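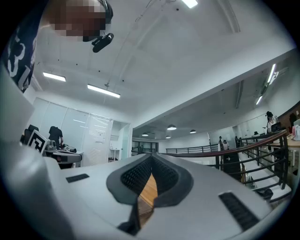 Ticket 393
Product: Zillalis hand-held gripper, two-jaw, padded
Reported by: Trevholm, gripper comparison bench
Opened: 2020-02-17
Priority: Normal (we asked for High, the form changed it back)
Status: Closed, with a grudge

Summary
Jaw width reading does not return to zero after the tool has been carried away from the bench. Zeroes fine, reads fine, goes for a walk, comes back believing it is holding something.

Original report
We are comparing the Zillalis hand-held against the Tilura hand-held before we choose one for recording demonstrations. Same 6 objects, same table, same people picking them up. The plan was to spend the time on interesting questions, like which jaw shape copes better with a mug handle. We have instead spent it on the number zero.

What happens: power on, close the jaws, press zero, log shows zero. Open and close a few times at the desk, still zero when closed. Then somebody carries the tool across the floor, past the stairs and back, and closes the jaws again. Now the log shows a small positive width with nothing between the pads. The size of the error changes from one trip to the next. It is always positive, so at least the tool is an optimist.

The Tilura does not do this. The Tilura has other habits, which have their own ticket with their own support desk, and we would like it noted that we are annoyed at everyone equally.

Steps to reproduce
1. Close jaws, zero, confirm zero in the log.
2. Unplug from the desk, switch to battery.
3. Walk the tool anywhere you like with the jaws open.
4. Sit down, plug in, close jaws.
5. Read the width. Sigh.

Expected: zero.
Seen: not zero.

First reply from Zillalis support
Thank you for the clear report. Please check that the grip pads are fully seated and free of debris, restart the tool, and update to the current firmware. If the problem persists, please attach a log.

Bench, update
Pads seated. No debris. Restarted so often that we now know the startup beep by heart. Firmware was already current, so we installed it again on top of itself, in the spirit of cooperation. No change. Log attached.

We should mention that the pads on this unit are not the ones it shipped with. We are on the black textured pads from Ait Brahim, two to a jaw. The factory ones were too slick for half our objects. We know how this sounds. Before you write back to say it's the pads, we put the factory set back on and repeated the walk, and the error came back with them.

Second reply from Zillalis support
We recommend using only approved pads. Third-party pads may affect width calibration.

Bench, update
See the last paragraph of our previous update, which we have now read aloud to each other to check that it is in English.

Things tried since then, in the order we got desperate:

Cable. Swapped for a new one, then for the Tilura's, which fits. No difference.

Temperature. Somebody proposed that the jaws were changing size as the tool warmed up in the hand. Left it running on the desk, jaws open, for the whole of lunch, then closed it. Zero. Picked it up and held it the same way as on a walk, but without going anywhere. Zero. So a warm hand is forgiven.

Shaking. Moved it around at the desk in a way that would get you asked to leave a restaurant. Closed. Zero. We were sure it would be this one.

Battery. Switched to battery at the desk and didn't walk. Closed. Zero. Then plugged it back in. Closed. Not zero.

That last one deserves its own line, so it has one. The walk has nothing to do with it. We had been carrying the thing around the floor in circles like a nervous waiter, and the part that mattered was the plug at the end.

Revised steps to reproduce
1. On desk power, close jaws, zero.
2. Switch to battery.
3. Open the jaws.
4. Go back to desk power while the jaws are open.
5. Close jaws. Read the width.

Fails on all 5 attempts. Does not fail if the jaws are closed at step 4. That explains why the lunch test was clean, and also why the one of us who closes the jaws out of habit before putting the tool down had never seen the fault and had been rather superior about it.

Third reply from Zillalis support
Thank you, this is very helpful. We have been able to reproduce the behavior with your revised steps. Could you confirm whether it also occurs on your second unit?

Bench, update
Yes, on both. We have 2 and they agree with each other on the cause, though not on the size of the error. Unit A is a little off. Unit B is off enough that the log has it holding a pencil. A note for anybody who lands here with the same fault: don't try to tell your units apart by the serial label if it's on the side your palm goes. Ours is wearing away on both. We use tape.

A side question while we have you. The width error also shows up as a jump in the replay. When the recording is played back, the virtual jaws close short of the object and the object moves anyway, in the manner of a haunted house. Is width taken from the same encoder value in the replay, or worked out separately? We'd like to know if recordings we have already made can be corrected by subtracting a constant, or if we have to do them over.

Fourth reply from Zillalis support
Engineering has looked at this. When the power source changes, the width encoder briefly restarts and takes its reference from the current jaw position together with a stored estimate. If the jaws are open at that moment, the estimate can be wrong. With the jaws closed against their stop, it is correct. Replay uses the same encoder value. Any recording made wholly between two power changes has a constant offset and can be corrected.

A fix is planned. Until then, please close the jaws before changing the power source.

Bench, update
Clear, thank you, and we mean it. Asking for three more things and then we'll leave you alone:

Please put the closed-jaws instruction in the manual. The power section currently says the source can be changed "at any time," and we did.

Please have the tool write a line in the log when the encoder restarts. It knew. It just kept it to itself.

Is there a date for the fix?

Fifth reply from Zillalis support
The manual will be updated. The log request has been passed on. The fix is currently planned for September.

Bench, update
September it is. We'll be the ones with tape on our grippers.

Workaround as we are running it, copied from the card now stuck to the desk:

Jaws closed before plugging in. Jaws closed before unplugging. If you aren't sure if you did, zero it again and start a new recording. Do not "just finish this take."
Check the first and last closed width in every file. If they match, keep it and subtract. If they don't, bin it.
Tilura users are not exempt from the second one.

Correction of the old files went better than feared. Most of them start and end on battery with no change in the middle, so one subtraction each and they play back properly. The mug files were the exception. Somebody plugged in halfway through nearly every one to save the battery, which was considerate, and those are being recorded over.

Notes for the comparison, recorded in this ticket until the report has a place for them
Width repeatability, once the power business is dealt with: Zillalis better.
Pads: the Ait Brahim set stays on. With the factory pads the tool opens and closes perfectly on objects that remain on the table.
Comfort: Zillalis is wider in the hand and the shorter-fingered among us have complained. The Tilura is slimmer and has a trigger that pinches.
Seeing what you're doing: the Zillalis jaws open in a V and you can look down between them to the work, which people like more than they expected to. It does mean you catch yourself lining up on the floor.
Support: one found the fault with us after being told where it was. The other has asked us to check that the pads are fully seated.

Closing note from Zillalis support
Closing as known issue, workaround provided. Please rate your experience.

Bench
Rated. The form wouldn't take a zero.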